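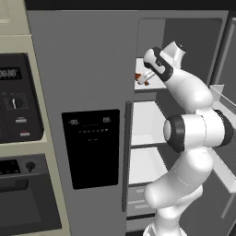
A reader wrote in after my last post to ask why anyone would pay a grocery delivery fee when the store is a short drive away. She said she had tried it twice, got bruised pears both times, and went back to pushing a cart.

Fair enough. I had the same trouble with pears. But I've kept track of what we spend on food for a year now, and I can answer the money part.

Before delivery we went to the Zuneo on Pallness Road whenever we ran out of something. Our average came to $639 a month for the two of us. Last April I switched to one order every 12 days, placed at night after dinner with the cupboards open. The average since then is $516, fees and tips included. That's $123 less a month.

Most of it is from not walking past things. I don't search for chips on a website. In the store I bought them every time, plus whatever was stacked by the registers.

Some things I still buy in person. Fruit, obviously. Bread comes from Sârbu, the bakery near my bus stop, and I count it in the total. Fish I gave up ordering after the second substitution (I asked for cod and got breaded sticks).

The 12 days took some working out. At a week I was ordering too much to reach the free delivery minimum. At two weeks we ran out of milk and eggs and ended up back at the store, and a trip for milk was never a trip for milk. Now the last two dinners before an order are usually soup or rice with whatever is left.

I keep the list in a plain notebook. I tried the Jarkness app for a month and it wanted me to scan every can. The notebook has a page per order, with the total at the bottom and a line for anything we threw out. Lately that line is mostly cilantro.

Next I want to look at what we spend on coffee, which I left out of all these numbers.

Posted 25 April 2018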